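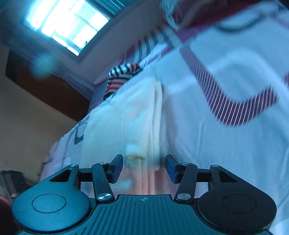

How to Fold a Towel (and Why Towels Are Fluffy)

A bed is a good place to fold laundry. It is wide and flat, and you can spread out a big cloth without it touching the floor. There is room for the small things too, like striped knits, while you work on the towels.

Folding looks simple when a grown-up does it. It is a skill, though, and most people need some practice before their piles stay up.

What is a towel made of?

Most bath towels are made of cotton. Cotton comes from a plant. The soft white part grows around the seeds, and machines pull it off and spin it into long threads called yarn.

A bed sheet is woven flat, with threads going over and under each other. Many towels are woven in a different way. Extra threads are left standing up in tiny loops on both sides. If you look closely at a bath towel, you may be able to see them. This kind of cloth is called terry.

The loops are what make a towel good at its job. Water clings to cotton, and the loops give it many more places to cling. A flat sheet the same size would soak up much less.

Why do we fold things?

A towel dropped in a heap takes up a lot of space, because air gets trapped in all the bumps. When you fold it, the layers lie close together. More towels fit on the shelf, and you can pull one out without the others falling down.

Folding also helps with creases. Thin cloth that sits crumpled gets lines all over it. Folded cloth gets only a few lines, and they are straight.

Folding a bath towel

1. Make sure the towel is dry all the way through. Feel the edges, which are thick and dry last.
2. Lay it flat on the bed and smooth it with your hands.
3. Bring one long side over to meet the other long side.
4. Bring one short end over to the other short end.
5. Fold it in half the same way again.
6. Press down gently. If there is a lump, open the towel up and smooth that part.

You have folded it three times, so it now has 8 layers. Count them along the side if you like.

Folding a big cloth with a friend

Sheets and tablecloths are hard to fold alone. Two people can do it quickly. Each person holds two corners, and you step back until the cloth is stretched out between you. Put your own two corners together. Then walk toward each other and match up the ends. One person takes all the corners, and the other picks up the fold that is hanging down.

Sorcha Skinner teaches a home skills class in Jarnurville for children from age seven. She has them start with washcloths, then hand towels, and leaves sheets for the last lesson. "Sheets are where the giggling starts," she says.

Words to know

Cotton – a plant with soft white fibers that can be made into cloth.
Crease – a line left in cloth where it was bent or pressed.
Terry – cloth with small loops that soak up water.
Yarn – long thread made by twisting fibers together.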